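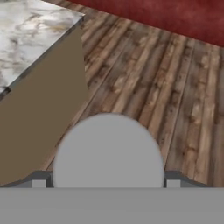

"The Barley Memorandum", short fiction for January

The Catering Office at Clirdale wishes it to be recorded that the barley dish was approved in its present form long before Els Aerts took charge of the recipe file. The approved card called for 200 grams of pearl barley, 300 grams of leeks, 2 bay leaves and 600 millilitres of stock. It gave no instruction as to lemon.

In January the Office received a written complaint from Hendrik Vanhove, who had taken his midday meal in the dining hall for the whole of his working life and had never before written to anyone about it. He stated that the barley tasted different. He did not say that it tasted worse. He asked only that the Office inform him what had been done.

Miss Aerts consulted the card. The quantities were as approved. She weighed the barley herself, sliced the leeks to the stated width and stood over the pan until the stock had been taken up. The result was correct in every particular and tasted, in her opinion, of wet cardboard. She wrote this down and then, on reflection, replaced it with the word "plain".

It was accordingly necessary to interview the cooks. Nele Van Damme had followed the card. Illia Vakulenko had followed the card also, although he wished to know whether butter counted as an ingredient if it was added after the heat had been turned off. He was advised that it did. The question of lemon was then put to the evening kitchen in writing.
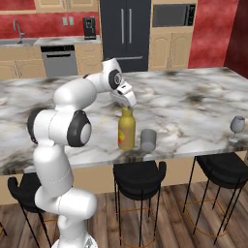 Lenni Kauppinen replied that he had been adding the lemon for years - the juice and a little of the peel, just before serving - and had stopped at Christmas when he noticed that it was not on the card. He had not wished to be irregular. He regretted any inconvenience to Mr Vanhove.

Miss Aerts read the reply twice. The procedure for amending a card required a form, a tasting and two signatures, and the form had been out of print since the Office moved upstairs. She took the card from the file, uncapped her pen and wrote "lemon, as before" beneath the bay leaves, in a hand as close as she could manage to that of the original.

Mr Vanhove was informed that nothing had been done. He wrote back the same afternoon to say that he was glad to hear it, and to ask about the rice pudding.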